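Standby loads, part two: the desk and the shelf behind it
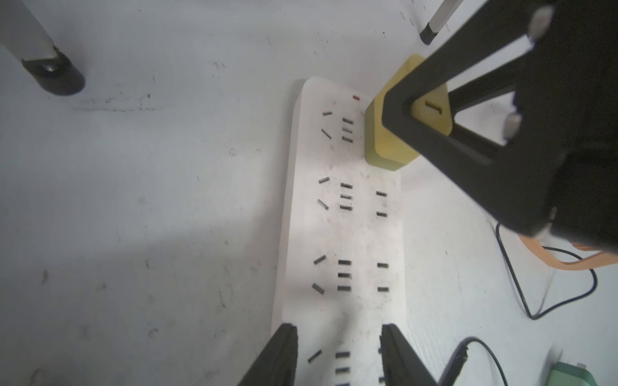
Power strip with the yellow plug in the top outlet.

In the first part I went through the kitchen, where the standby draw was lower than I had assumed. The desk took longer. It has more devices, most of them have external power supplies, and several change state on their own after a delay, so a single reading taken when you switch something off is close to useless.

The method is the same as before. One plug-in energy meter, one device at a time, left for 6 hours with the device switched off by its own button but still live at the wall. I take the accumulated energy at the end and divide by the time. The instantaneous figure on the meter is poor below a couple of watts. It jumps about, and with a small switched-mode supply the power factor is low enough that I would not trust the last digit of anything. The accumulated figure is better, though still only as good as the meter, which is a cheap one.

Before starting I ran the meter with nothing plugged into it for one full period, to see whether it counted anything. It did not. I then ran it with a small night light of known rating, and the result was close enough that I left the figures uncorrected.

Results, in the order I did them:

The monitor is an Odinier, bought used. In standby it settled at under half a watt, but only after a delay. For the first part of the run it sat well above that, with the screen dark. I suspect it keeps its USB hub powered for a while after the video signal goes. Turning off the hub charging option in the menu removed the delay completely.

The speakers are the worst thing in the room. They are an old Josico pair with a conventional transformer on the mains side and the power switch on the secondary side, so the transformer is energised whenever the plug is live. The meter gave 7 watts with the switch off. The casing is slightly warm to the touch at all times, which I had noticed years ago and never followed up. They now go off at the wall.

The printer, a Kodikara, drew 3 watts asleep and almost nothing when switched off with the front button. I print perhaps twice a month, so it can stay off. The objection to this is that some inkjets run a cleaning cycle each time they start and use ink doing it. Mine is a laser, so it does not apply.

The laptop supply, with no laptop connected, did not register at all over the full run. The same goes for the phone charger. I repeated both and got the same answer. People worry a great deal about chargers left in sockets, and for anything recent I think the worry is misplaced.

The router I measured for completeness. It is in use all day and I am not going to switch it off at night, because the phone line in this house runs through it.

Nesrin Tekin wrote in after part one to ask why I don't measure at the consumer unit with a clamp. The short answer is resolution. A clamp meter around the supply cable is fine for an oven and hopeless for a phone charger, and a standard clamp reads current, so for these loads you would get apparent power and overstate the result. She also suggested a longer run for anything with network standby, which may wake to check for updates. I agree with that one and will redo the printer overnight.

Next is the television and the Distora set-top box. The box has two standby modes, and the manual gives a figure for only one of them. I have started a run in the other mode and will post the numbers with the corrected printer figure.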